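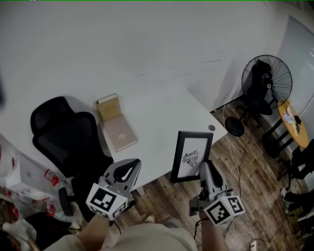

I put my first $859 into timber last August, through a platform called Panlow, and I checked the app more than 70 times that week. Trees don't grow that fast! Marcelle Langlois, who runs investor relations there, laughed when I told her - she says new people all do it, and most calm down by the second statement. My money is locked up for five years, the fee is 2 percent, and I still couldn't find my forest on a map.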